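Sealing a marble counter — worth it or not?

ebakos
Posted 26th November

We moved into a house with white marble in the kitchen and I need to decide what to do about it before December, when both sides of the family come to eat. The previous owner left a half-used bottle of Amanmont stone sealer under the sink with no notes on when it was last used. The installer's paperwork says seal once a year. My neighbor says she has never sealed hers. Who do I listen to?

Erzsébet

stonedust54
Do the water test. Put a spoonful of water on the counter, wait 12 minutes, wipe it off. If the stone under it has gone darker, it needs sealer. If not, leave it alone. Test near the sink and near the stove, because those spots wear first.

pantryguy
Sealing is mostly a sales item. I have had marble for years and sealed it once. Every mark I have is an etch from lemon or vinegar, and sealer does nothing for etching.

stonedust54
Correct about etching, wrong about the rest. Sealer slows down stains: oil, coffee, red wine. Those are a separate problem from etching. She is feeding a crowd, so she should care about both.

pantryguy
I cook with oil every day and have no stains. Wipe up spills. That's the whole method.

ArifManurung
Depends on the stone and the finish. Honed marble takes oil faster than polished in my experience. We had Sauerland Kitchens put ours in, honed, and there was a ring from an olive oil bottle inside a month. A baking soda paste under plastic wrap took most of it out after 3 rounds. I switched to Clalo after that and reapply when the water test fails.

ebakos
Did the water test. Dark spot by the stove, nothing by the sink. Mine is polished, I think. It does reflect the window. Arif, do you use trays or boards under things as well?

ArifManurung
Yes, for anything oily or acidic. Low sides are enough to catch drips. Same idea as the red one on this counter:

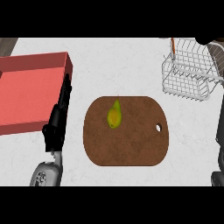 White marble, gray veining, tray at the left. Rendered image.

pantryguy
A tray I can agree with. Costs less than a bottle of sealer and you don't have to wait overnight for it to dry.

govlow_fan
If you do seal, throw out the old bottle. You don't know how long it's been open. And buff off the extra before it dries or you get a haze — I spent an evening getting mine off.

ebakos
Old bottle is going. I'll seal the stove side this weekend and put a tray by the burners. Leaving the sink side alone for now.

stonedust54
Do the whole counter while you have the bottle open.

pantryguy
Or don't.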